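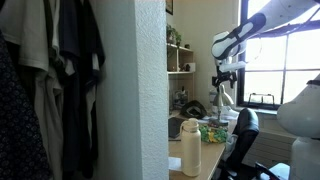 Chapter 7
Buying a Home Arm Kit: What You Get, What You Don't

Most readers of this book will never build an arm from scratch. They will buy one, or rent one by the month, and then find out what the box left out. So, this chapter. Kits for ordinary rooms. Bedrooms, home offices, places with a desk and shirts on hangers and no safety fence.

We follow one product the whole way through, the Drultine kit from Beaulieu. Not the cheapest. Not the best either, in our view, but the paperwork is decent and you can still get parts.

What the offer covers: arm, gripper, 2 spare finger pads, setup software, 100 days of phone support. Extra support is 145 dollars a quarter. Read that line twice, alot of buyers miss it.

What it doesn't: a stand, floor protection, any kind of training. Colton Landry ran a small rental shop in Flanthorpe and spent nearly 300 dollars per unit on those before a customer ever touched one. His April cost sheet is in section 7.4.

Terms to know before going on. Reach. Payload. Soft stop. Duty cycle. If payload is still fuzzy go back to chapter 3, we use it on every page form here.

Section 7.1 is unpacking and first power-up. 7.2, desk jobs: picking up caps, bottles, paper. 7.3, hanging clothes, much harder, and the part where Madhu Nishad disagrees with the maker's claims. Her notes are printed in full.

Start with the parts list.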